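# Häufige Fragen zur Aufnahmerichtlinie für handgeführte Greifer

Geltungsbereich: alle Aufnahmen im Projekt Cerneven, unabhängig vom Standort. Für stationäre Arme gilt die Richtlinie Laredier, die eigene Regeln zu Schutzraum und Not-Halt enthält. Rückfragen zum Text an Pushpa Goel, zu Geräten an Keegan Ellery.

## Allgemeines

### Für wen ist die Richtlinie verbindlich?

Für alle Personen, die mit einem Handgreifer Daten aufnehmen, und für alle, die diese Daten prüfen oder freigeben. Externe Aufnahmepartner (derzeit Srithong) unterzeichnen dieselbe Fassung. Abweichende Hausregeln eines Partners sind zulässig, wenn sie strenger sind.

### Was bedeuten „muss“, „soll“ und „kann“?

„Muss“ ist eine Anforderung ohne Ausnahme. „Soll“ lässt eine Abweichung zu, die im Sitzungsprotokoll begründet wird. „Kann“ bezeichnet eine Option ohne Dokumentationspflicht.

### Ersetzt die Richtlinie eine Risikobeurteilung?

Nein. Wer einen neuen Aufnahmeort oder eine neue Greiferbauform einführt, muss vorher eine Beurteilung vorlegen. Der handgeführte Betrieb senkt das Quetschrisiko gegenüber einem motorisch bewegten Arm, beseitigt es aber nicht. Finger, Gelenke und Kabelführung bleiben zu bewerten.

## Gerät und Vorbereitung

### Welche Prüfungen sind vor Sitzungsbeginn vorgeschrieben?

- Schrauben an den Fingergelenken: fester Sitz, kein Spiel
- Fingerbeläge: vollständig anliegend, keine Risse
- Kabel: außerhalb des Schließwegs der Finger
- Kameraoptik: mit trockenem Mikrofasertuch gereinigt
- Speicher: ausreichend frei für die geplante Sitzung
- Uhrzeit: mit der Referenzuhr abgeglichen

Ein nicht bestandener Punkt führt zur Sperre des Geräts. Das Nachziehen der Gelenkschrauben vor Ort ist erlaubt, der Tausch von Fingern oder Belägen nur durch die Gerätebetreuung.

### Wie oft wird kalibriert?

Zu Beginn jeder Sitzung, nach jedem Sturz und nach jedem Fingertausch. Die Öffnungsweite wird an 5 Stützstellen gemessen. Die zulässige Abweichung beträgt an jeder Stützstelle 2 mm. Liegt ein Wert darüber, wird die gesamte Messreihe wiederholt; das Ersetzen einzelner Werte ist unzulässig.

### Sind textile Beläge an den Fingern erlaubt?

Ja, sofern sie im Geräteblatt eingetragen sind. Belagmaterial und Farbe müssen innerhalb einer Sitzung gleich bleiben. Ein Wechsel beendet die Sitzung und eröffnet eine neue.

## Aufbau der Arbeitsfläche

### Müssen Aufnahmen auf einem Tisch stattfinden?

Nein. Betten, Sofas, Regale und Böden sind zugelassen und im Datensatz ausdrücklich erwünscht. Bei nachgiebigen Unterlagen ist im Protokoll das Feld „Untergrund weich“ zu setzen. Die Unterlage darf während einer Episode nicht glattgezogen werden. Ihre Verformung durch Gegenstände oder Greifer gehört zur Aufnahme.

### Wie viel Unordnung ist zulässig?

Die Richtlinie unterscheidet drei Dichtestufen. In Stufe A stehen die Gegenstände frei, in Stufe B dürfen sie einander berühren, in Stufe C dürfen sie sich überdecken. Für Stufe C gilt zusätzlich, dass das Zielobjekt beim Start der Episode zumindest teilweise sichtbar sein muss. Die Stufe wird vor der ersten Episode festgelegt und danach nicht angepasst.
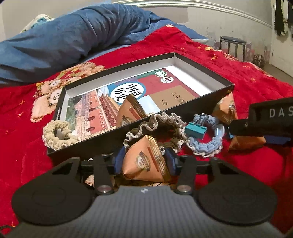

Bei leichten Verpackungen aus Papier oder Folie ist der Greifer so weit zu schließen, dass das Objekt sicher gehalten wird, ohne dass die Form dauerhaft verloren geht. Eine sichtbar beschädigte Packung wird nach der laufenden Episode ausgetauscht. Die Episode selbst bleibt gültig und erhält das Kennzeichen „Verformung“.

### Wie werden mehrere gleiche Objekte behandelt?

Gleichartige Objekte erhalten dieselbe Klassenbezeichnung und jeweils eine eigene Instanznummer. Die Aufgabenbeschreibung muss erkennen lassen, ob eine bestimmte Instanz oder ein beliebiges Exemplar gemeint ist. „Nimm eine Packung“ und „Nimm die Packung in der Schachtel“ sind zwei verschiedene Aufgaben und werden getrennt gezählt.

### Dürfen Gegenstände aufeinander oder ineinander liegen?

Ab Stufe B ja. Offene Schachteln und Deckel gelten als Behälter, sobald ein Objekt darin liegt. Textilien, die über einem Zielobjekt liegen, werden als eigene Instanz erfasst und nicht dem Zielobjekt zugerechnet. Das gilt auch dann, wenn sie beim Anheben mitgeführt werden.

## Durchführung

### Wie lang darf eine Sitzung sein?

Nach etwa 13 Episoden ist eine Pause einzulegen. Die Grenze stammt aus den Probeläufen in Misano, in denen die Bedienkraft danach messbar ungleichmäßiger wurde. Prys Wynne hat die Auswertung im Anhang der Richtlinie dokumentiert. Bei Beschwerden an Handgelenk oder Unterarm wird sofort abgebrochen.

### Wo darf sich die freie Hand befinden?

Außerhalb des Greifbereichs. Sie darf die Unterlage nicht festhalten und keine Objekte stützen. Berührt sie während der Episode ein Objekt, wird die Episode verworfen. Eine nachträgliche Kürzung der Aufnahme auf den unbeanstandeten Teil ist nicht zulässig.

### Was geschieht bei einem Fehlgriff?

Ein Fehlgriff ist kein Ausschlussgrund. Es sind bis zu 2 weitere Versuche am selben Objekt erlaubt, danach ist die Episode zu beenden und als „nicht erfüllt“ zu kennzeichnen. Solche Episoden müssen im Bestand bleiben.

## Datenschutz und Rechte Dritter

### Welche Inhalte dürfen nicht im Bild sein?

Gesichter, Ausweise, handschriftliche Namen, Adressaufkleber und eingeschaltete Bildschirme. Der Bereich ist vor Beginn aus Kamerahöhe zu kontrollieren, auch in Richtung Raumhintergrund. In Wohnräumen ist die schriftliche Zustimmung aller dort lebenden Personen erforderlich.

### Wie ist mit Büchern und Markenverpackungen umzugehen?

Umschläge und Etiketten dürfen bei interner Nutzung sichtbar bleiben. Aufgeschlagene Buchseiten sollen vermieden werden. Vor einer Weitergabe an Dritte prüft Hiu-tung Hsueh, ob eine Unkenntlichmachung nötig ist. Die Aufnehmenden retuschieren nichts selbst.

## Prüfung und Freigabe

### Wer gibt eine Sitzung frei?

Eine Person, die an der Aufnahme nicht beteiligt war. Sie prüft Zeitstempel, Öffnungsweite, Aufgabenbeschreibung und Instanzzuordnung. Bei Uneinigkeit entscheidet Bok-nam Song.

### Wie lange werden verworfene Episoden aufbewahrt?

11 Wochen, gerechnet ab Ende der Sitzung. Episoden mit Verstoß gegen den Datenschutz sind davon ausgenommen und werden nach Meldung unverzüglich gelöscht, einschließlich der lokalen Kopie auf dem Gerät.

### Wann erscheint die nächste Fassung?

Im April. Änderungswünsche müssen den betroffenen Abschnitt und einen Formulierungsvorschlag enthalten. Bis zur Veröffentlichung gilt die vorliegende Fassung unverändert.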